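Wonska, the kitchen rules

I have been meaning to write up our house rules for the kitchen bench since November, when Birger Wikström asked me what we do about food areas and I had no proper answer. The Wonska notes had grown to 16 pages and people were skipping most of them. The working version is now five rules on one sheet.

First, the chopping board goes down before the arm is powered, and it stays where it was put. Second, hands stay off the worktop while an arm is over it. Third, whoever starts a run stays within reach of the stop button until it ends. Fourth, cables are checked by eye at the start of each session, along the whole length. Fifth, anything new on the counter gets written in the log, however small. 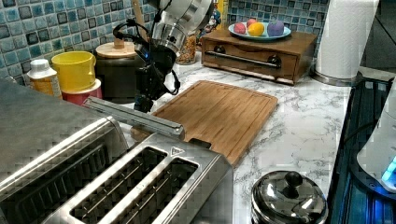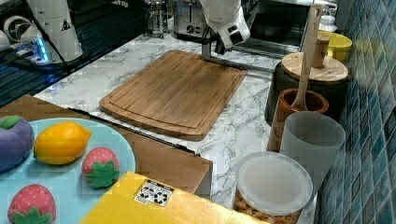
Chopping board, marble-patterned worktop, and the blue tiles in both.

Filed under: Safety and good practice

The second rule caused the most argument. Backlund wanted a speed limit in its place, and I can see why, but a speed limit depends on someone having set it properly – a hand that isn't there can't be pinched. We kept the rule and added the speed limit to the setup sheet.

The log is the one I'd keep if I had to drop the rest. Ours is at entry 444 and most of it is dull. It did help three times last year when we had to work out why a run had changed.

Gedelmont use a longer list with signatures. I've asked for a copy and will post what I can.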